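4.2 Side tables as the landing place for small things

The corner table by the sofa was by far the liveliest surface in our survey, and we loved working on it! Of the 279 tidying notes we collected in Stornholm homes, a surprising share came back to this one spot (remotes, phones, chargers, anything a seated person can reach).
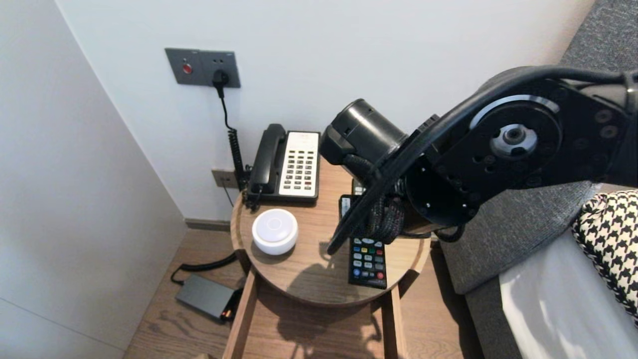 Figure 3. Round wooden side table between wall and sofa, with remote controls and a desk telephone.

Ida Bauerfeind remarked, on reading a draft of this section, that remotes drift toward the sitter all evening and the telephone never moves, so the two should be scored apart. We took her advice, and the scores became far easier to read. Things tied to the wall by a cord are now "fixed," and everything else is "roaming." Up to 14 roaming items per table were noted in the Plumomora round, and we return to them in Section 4.3.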